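Kleiner Thread zur Glücksspielregulierung, weil mich die Sache mit der Online-Lizenz in Stescombe seit August nicht loslässt. 1/15
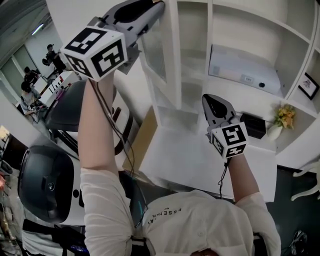

2/15
Worum geht's: Stescombe will zum ersten Mal Lizenzen für Online-Casinos vergeben. Zwei Stück, mehr nicht. Beworben haben sich vier Firmen, darunter Merkov und Flila.

3/15
Merkov kennt man, die betreiben dort schon die Spielbank am Hafen. Flila kommt aus der Sportwetten-Ecke und hat mit Casino bisher null zu tun gehabt.

4/15
Im August dann die Überraschung: Die Behörde schiebt die Entscheidung auf. Begründung in einem einzigen Satz, "weiterer Prüfbedarf". Danke für nichts.

5/15
Stand heute, 21. November 2023: immer noch keine Entscheidung. Dafür ein neuer Entwurf der Lizenzauflagen, und den hab ich gestern Abend komplett gelesen (ja, ich hab Hobbys).

6/15
Neu drin: ein Einzahlungslimit, das für alle Anbieter zusammen gilt. Find ich gut! Nur steht nirgends, wer die Datenbank dafür baut.

7/15
Im ersten Entwurf war das noch Panasiuk, die machen auch die Sperrdatei für die Spielhallen. Der Name ist jetzt komplett raus.

8/15
Kann heißen, dass neu ausgeschrieben wird. Kann auch heißen, dass jemand beim Überarbeiten den Anhang vergessen hat. Ich hab nachgefragt, Antwort steht aus.

9/15
Werbung: zwischen 6 und 21 Uhr verboten, Bonusangebote nur noch für Bestandskunden. Trikotwerbung bleibt erlaubt - da wird sich Flila freuen.

10/15
Was mich richtig ärgert: Die Eigentümerstruktur der Bewerber muss nur noch gegenüber der Behörde offengelegt werden. Im alten Text war das öffentlich.

11/15
Und bevor jetzt wieder wer schreibt "Geschäftsgeheimnis": Für die Spielbank gilt die Veröffentlichung seit Jahren, Merkov hat's überlebt.

12/15
Steuer bleibt auf den Spieleinsatz, nicht auf den Bruttoertrag. Die Branche tobt, wie immer bei dem Thema. Dazu mach ich mal was Eigenes, das sprengt sonst alles.

13/15
Stellungnahmen kann man noch einreichen, auch als Privatperson. Das Formular ist furchtbar, speichert euch den Text vorher woanders ab.

14/15
An die Frage von vorhin aus den Replies: nein, ich wette nicht und hab auch keine Anteile an einer der Firmen. Ich lese nur gern Anhänge.

15/15
Sobald Post von der Behörde kommt, häng ich sie hier drunter. Und falls jemand die Fassung vom August noch als Datei hat - bitte melden, meine ist ohne Seite 4.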